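The last cooper in Brivedora shut his doors in the spring, and the building is now let to a firm that sells bathroom tiles. Anyone who wants a barrel mended has to drive it over the pass to Sarantis, which takes most of a morning, and then wait. Last year the wait was 17 weeks.

The valley still makes wine. It makes less than it did, but there are 149 growers on the register and most of them keep at least one cask in the cellar, usually their grandfather's. A cask that is looked after will last longer than the person who bought it. Left dry for a summer, it shrinks, the hoops drop and you are left with a pile of staves.

Kosmas Pappas has a pile like that in his yard. He is 71 and gave up making wine when his knees went. "I meant to fill it with water," he said. "I meant to do it in June and then it was September." He has been offered money for the oak by a man who makes garden benches, and has so far said no.

Coopering was never well paid in the valley. An apprentice started at 13 and swept the floor for a year before he was allowed near a fire. After that he learned to split oak along the grain, to season it outdoors through two winters, and to shave each stave so that it was wide in the middle and narrow at the ends. There are no drawings. The angle along the edge of a stave is judged by eye, and if it is wrong on one the whole barrel weeps.

Despina Vrettos learned from her uncle at the Sarantis workshop and has run it for nine years. She works with one other person, Tadhg Ó Riain, who came from Cork to pick grapes and stayed. Between them they can raise two new barrels a week, though in practice they spend most of their time on repairs. New heads, mainly. The flat end of a barrel goes before the sides do, especially if it has stood on a damp floor.

A new barrel from Sarantis costs more than a steel tank that holds three times as much, and the tank can be hosed out in ten minutes. Vrettos does not argue with people who buy tanks. She has two herself, for her own white. What she minds is the old casks being sawn in half for flowers, which she sees more of every year, and which cannot be undone.

The timber is another problem. Good oak used to come down from Drakska, where the trees grow slowly and the grain is tight. The sawmill there now sells nearly all of it for flooring, in large lots, to buyers who can pay in advance. Vrettos takes what is left over at the end of the season. In November she drives up with a trailer and picks through the stack by hand, turning each piece to look at the end grain, and comes home with perhaps a third of what she went for.

Some of the offcuts are sold on to a joiner in the next street, who glues them up with other woods. Very little is thrown away. The shavings go to a man who smokes trout.
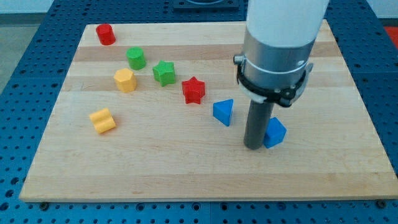 Siwan Ifans

Strips of pale wood joined side by side make a perfectly good cutting board, and the glue does the work. A barrel has no glue in it at all. The staves are held by the hoops and by the swelling of the wood, and a strip of dried rush is pushed into the joint at each end. Rush is getting hard to find as well. Ó Riain cuts his own from a ditch near the river and hangs it in the roof.

There is a plan to teach the trade again. The college in Sarantis has set aside 3,000 euros for tools and a short course, on Friday evenings over one winter. Magdalini Bakalis, who runs the college's evening classes, has had six enquiries, four of them from people who want to make furniture. She thinks that is enough to begin with. Vrettos is less sure. A winter of Fridays might teach someone to fit a hoop, she said, and it would be useful to have somebody in the valley who could do that much.

She has agreed to take the class anyway. Pappas has been asked if he would lend his staves for the students to practise on. He said they could come and look at them, and that two were split.

Last updated: November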